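Penry Regional Members' Forum
Board: Facilities and Access
Topic: Proposed change to staff and visitor parking permits

Posted by: S_Aguiar (Moderator)
5/8/20

Members are asked to review the draft permit policy for the Oradley campus before it goes to the board. The main points are as follows. The north lot will be reserved for visitors and outpatients. Staff permits, of which 1,622 are currently active, will be valid in the south lot and the Ostach Street garage only. The annual fee will rise from 92 to 100 dollars, payable in one sum or by payroll deduction. Comments should be limited to the draft itself. Individual permit disputes go to the parking office.

Salvador Aguiar

Posted by: hwynne

Thank you for posting the draft. I support reserving the north lot. Outpatients regularly miss the start of their appointments while looking for a space, and the clinics then run behind for the rest of the morning.

I would ask that section four be reworded. It refers to "night staff" without stating the hours. My department has shifts that begin at 5 p.m. and others that begin at 11 p.m., and both groups consider themselves night staff.

Heledd Wynne

Posted by: B.Pinter

I must disagree with the previous member on the north lot. The surgical departments are at that end of the campus, and on-call staff are expected to arrive within a fixed time. The walk from the Ostach Street garage includes a street crossing and a long ramp. The draft makes no allowance for this.
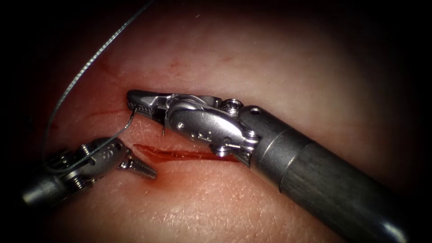 I would also question the fee. The garage has had one working elevator since December, and an increase is difficult to defend while that remains the case.

Bence Pintér

Posted by: izabala

The on-call point has merit, but it can be met with a small number of marked spaces - it does not require the whole lot. The Vollska campus has done this for years with a separate tag that hangs from the mirror.

On the fee, I understand that the garage and both lots together hold around 2,000 vehicles, and resurfacing has to be paid for from some source. I have no objection to the increase.

Posted by: B.Pinter

Marked spaces would be acceptable if they are enforced. At Vollska they are frequently occupied by delivery vans.

Posted by: rcadwaladr

Would the moderator confirm whether part-time staff pay the full fee? Section two says "all permit holders," while the table at the end lists a half rate.

Posted by: S_Aguiar (Moderator)

The table is correct and section two will be amended. The hours for night staff will be added as Ms. Wynne requests. The proposal for on-call spaces will be passed to the parking office with Mr. Pintér's remarks on enforcement attached. The elevator is a matter for Engineering, and I have asked them for a repair date.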